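The Back Room
October 22, 2021

Notes from the allotment shop, where the shelves have been moved again

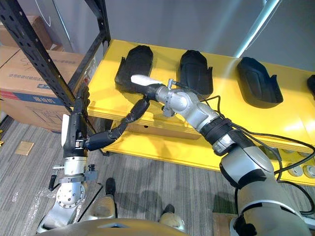

Seeds, and the finding of them

Regular customers will know that the seed packets used to be arranged alphabetically. Then for a while they were arranged by sowing month, which sounded sensible until we met the people who sow broad beans in November and the people who would sooner emigrate. We have now gone over to a third system, devised by Nélida Farías over a wet fortnight, in which everything is grouped by what part of it you eat. Roots are by the door. Leaves come next. Fruits are at the far end, and yes, that includes courgettes, and no, Nélida will not be taking further questions on the subject.

Rhubarb has been put with leaves, where it is causing trouble. You do not eat the leaves of rhubarb, or not twice. There is talk of a section for stalks, but so far it would hold rhubarb, celery and a packet of something Ruwan Gamage bought at a plant fair and can't read the label of.

Flowers are where they always were, behind the wellingtons.

Prices and so on

Seed garlic is in. We have two sorts this year, the hardneck and the other one, and both are sold by the bulb. Please don't break off a clove and ask what we'd want for it. Onion sets are down to the last tray and look it.

The Olleo fleece is back after a long absence and costs more than it did, in common with everything else. It comes in 30 metre rolls and we will cut it, though we'd like you to know your own length before you reach the counter. "Enough for a bed" is not a length. One member has a bed you could land a light aircraft on.

Pesteck slug traps are reduced, mainly to be rid of them. They work on beer, which you supply yourself, and opinion on site is divided as to whether the slugs are the best use of it.

The Sturkier wheelbarrow

It has a new tyre. The old one had been patched 6 times, and by the end was more patch than tyre. The barrow can be borrowed for a morning if you sign the book, and the book has a column headed "Returned" which we would love to see somebody use.

While we're on the subject, a border fork with a green handle went out in the spring and has not been heard from since. It may be leaning quietly against the back of your shed. No names will be taken if it turns up by the gate one evening.

Pumpkins

Weighing is at eleven on the last morning of the month, on the scales from the potato store. Ruwan won last year and has been modest about it roughly as often as he has been silent about it. He tells us this year's entry is a disappointment, so everyone should assume it needs a trailer.

Carving is afterwards, bring your own spoon. Soup will be made out of the insides, as before, with more salt this time.

Shop hours go over to winter ones when the clocks change, ten until noon, and the water goes off in November at the first decent frost. If you want your hose, fetch it in before then.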